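Trestach cottage: change of season check, with comments

23 Staston Road, Trestach. Mid-terrace, stone, two bedrooms, cellar. Checked in September, starting at 10 in the morning, between one let and the next. OK means nothing to do. WATCH means look again at the next check. DO means it has to be put right before guests arrive.

OUTSIDE

Front steps and handrail – DO
The road climbs steeply and the steps are worn in the middle. The rail is firm at the bottom and moves at the top, where the fixing has pulled out of the mortar. Refix into the stone. Moss on the shaded side, to be scrubbed off by hand. No pressure washer, it took the pointing out last time.

Cobbles at the back – WATCH
Two setts are loose by the drain. They don't rock enough to trip anyone but will after a frost. The lane is unadopted so the council won't do it. Guests wheeling cases up from the car park come this way in the dark.

Gutters and slates – OK
Seen from the lane only. No slipped slates. Gutter shared with next door, running clear after the rain.

Outside light – DO
Sensor works, lamp goes off too soon. Reset to 2 minutes. Anyone who can't find the key safe straight away is left standing in the dark.

Key safe – OK
Code changed. New code sent to the Staston office. Stiff button freed with graphite.

HALL, STAIRS AND BEDROOMS

Smoke alarms – OK
Lumenta units, linked, tested from the landing button. All sounded. The hall one is within date but will need replacing next year.

Stair carpet – DO
Lifting at the turn. Tack it down now and put a proper rod on when the carpet man is next over from Staston. The stairs are as steep as you would expect in a house this narrow, and there is no room to put a foot wrong at the turn.

Back bedroom window – WATCH
Restrictor holds. Catch is stiff. It is the escape window for that room, so it must open without tools. It does, with a shove. Plane the edge before winter swells it.

Blind cords – OK
Cleats fixed and cords wound up. Worth checking at every changeover as guests let them hang.

KITCHEN

Hob and extractor – OK
Knobs return to off. Filter washed. Fire blanket on the wall by the door and not over the hob, as it should be.

Hot tap – WATCH
Hotter than it needs to be at the sink. Warning sticker has gone. New one ordered, and the temperature at the bath checked separately (see below).

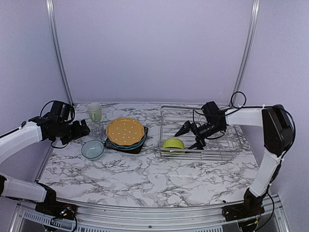
Worktop, sink edge and table – DO
The sealant behind the kitchen tap has split and water is getting down the back of the unit. Cut out and redo, and leave it overnight before anyone uses the sink. The worktop has lifted slightly over the washing machine, enough to catch a cloth. On a marble-patterned top with white and grey veining, like the one in the photo, a fine crack is easily taken for part of the pattern, so run a fingernail along anything doubtful. Table legs tightened. One chair taken out and put in the cellar for gluing.

Sockets – OK
No scorching. The double by the kettle is a bit close to the sink but within the rules when it was last tested. The electrician's report is in the house folder.

LIVING ROOM AND CELLAR

Stove – DO
Grultari multi-fuel. Door rope has gone flat and the glass is sooting on one side. New rope, then a paper test all the way round. Sweep is booked. No fires until he has been – put the notice on the stove itself, as the one in the folder was missed in spring.

Carbon monoxide alarm – OK
Tested. On the shelf at the right distance from the stove. Had been moved behind the clock by somebody and was moved back.

Cellar head – DO
Bolt is too low and a small child could reach it. Move it up. There are 7 stone steps down and no rail on the open side. Guests are asked to keep out, but the fuse board is down there, so some will go.

Damp in cellar – WATCH
Wet along the back wall, as in every cellar on this row. Nothing stored against it.

BATHROOM

Bath mixer – OK
Limited and holding steady. Non-slip mat perished and thrown away, new one put down.

Extractor – WATCH
Noisy, still pulling. It will hold a sheet of paper.

GENERAL COMMENTS

The directions in the folder say the walk from Trestach station is a quarter of an hour. With luggage and up the hill it is roughly 25 minutes. Correct this and add the level route by the canal, which is longer but has no steps.

The handrail, stove rope and cellar bolt come first. The sink can be done the same day if the rope arrives. Next check due before the Christmas lets.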